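Lehner Insulated Drinking Bottle, Light Blue
Sold by Irdale Kitchen Goods
Item 3580

We put off stocking insulated bottles for a long time, and I still have my doubts about most of them. The claims on the boxes get longer every year. Hot for a day, cold for two, leakproof for ever, and then the lid drips into your bag on the way to work. So this page will be duller than the maker's leaflet, which you can ask for if you like that sort of thing.

The Lehner is a plain bottle with a steel inside wall, a painted outside wall and a screw lid with a rubber ring. It holds 1000 ml if you fill it to the very brim, and you won't, because the lid needs some of that space. Nothing lights up. There is no app.

What the maker claims

Lehner says the bottle keeps tea hot "all day". We asked which day and how hot, and did not get a useful reply. Beat Pichler filled ours with boiling water at breakfast and drank from it after lunch. It was hot. By the time he locked up the shop it was warm, and he would not have called it tea any more. Cold water did better. If you want a proper hot drink on the way home as well as on the way out, look at the Flanmont flask, which is heavier and uglier and costs more.

The leaflet also says "scratch-proof finish". Please don't believe this of any painted bottle. Keys will mark it. We have taken those words off our own shelf card.
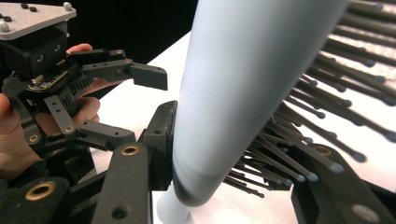
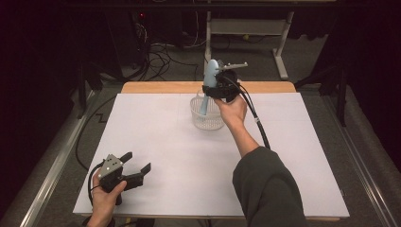 Washing

The leaflet says dishwasher safe. The sticker on the base of our first delivery said hand wash only. Both can't be right, and Lehner's answer was that the leaflet is "being looked at". Until it has been, wash the bottle by hand with warm water and a drop of washing-up liquid, and leave it open to dry. Take the rubber ring out now and then. Smells live under it, whatever the advert says about fresh taste. No bleach, and no fizzy drinks left in it overnight.

Size and fit

It is too wide for the cup holder in Wendelin Lüthi's car and a tight fit in the side pocket of a small rucksack. Bring your bag to the shop and try it. We would sooner you did that than post the thing back.

Returns and guarantee

You have 30 days to return an unused bottle. The maker gives a longer guarantee against faults, but it leaves out dents, paint, the lid and the ring, so I am not sure what is left. If the lid fails, come to us first. Spare rings are kept behind the counter. Spare lids have been promised for November.

Price: 28.00, ring included. The matching sleeve is extra, and I can't see what it is for.

Customer comments

"Bought one for walking. Does the job. Heavier than I expected when full." Alois Ortner

"My old Prerkance bottle kept coffee hotter and I only replaced it because I lost it. The blue is nice enough." Luzius Frei

"Lid was stiff for the first week. Fine now." Ferdinand Moser

Colours: light blue in stock. Dark red to order. White discontinued, and please don't ask us to find one.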